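I've been meaning to write about work for ages, and since it's gone nine in the evening and the kettle's on, tonight will have to do.

Most of you know I sort clothes for a living. Skanavora takes in second-hand knitwear, bedding and coats, checks them over, grades them and sends them off to be sold. I've been on knitwear for five years. In November we were told that a folding line was coming, built by a firm called Ditidix, and that before it could fold anything it would need to be shown how. By us!

So that's been my spring. Four of us from the Skedmont site went over to what we now call the handling side, which means that for part of each shift you don't use your fingers. You use the grippers. You pick up a sleeve, you lay it across, you turn the hem, and all of it gets recorded so that the machine can learn from it. The first week I was hopeless. I've folded jumpers since I was a girl and suddenly I couldn't get hold of a cuff. My wrists ached in places I didn't know wrists had.

It does get better. What I hadn't expected was how much I'd have to think about things my hands just did. Where do you take hold of a heavy knit so the shoulder doesn't drag? Why do I always start on the left? Davoud, who sat next to me, swore he had no method at all, and then we watched him do it and he did exactly the same thing every single time.

We do a lot of it on beds, because people fold on beds at home and the machine might end up in laundries and care homes as well as with us. Cardigans are the worst of the lot. A T-shirt is flat and behaves itself, but a cable knit has a mind of its own, and then there's the collar to turn and the buttons to keep straight. 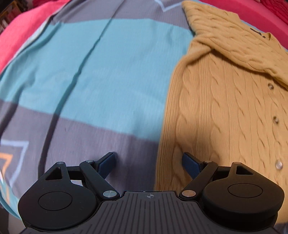
Boonsong Petchrat read a draft of this and wrote back that I was being far too cheerful about it, that we were teaching our own jobs to a machine at our ordinary hourly rate, and that somebody ought to have asked for more before we said yes.

I've gone back and forth on that. He has a point about the money, and we did raise it in the end. We got 27 pence an hour extra for handling shifts, which made Albertina laugh out loud in the meeting. We also got it in writing that nobody on knitwear goes before next year, and that anyone who wants to move to grading gets trained for it first. I'd like it to say more than that — next year isn't very far off.

Still, I can't pretend I'll miss the folding. By two in the afternoon on a busy day my back is gone, and it's the same for everyone over forty. Grading I'd fight for. You need to feel whether a wool has felted, or spot the darn somebody did lovingly under the arm, and I want a person doing that, preferably me.

The line itself gets switched on after the summer. Albertina wants to race it. My money's on her for the cardigans, at least for the first month.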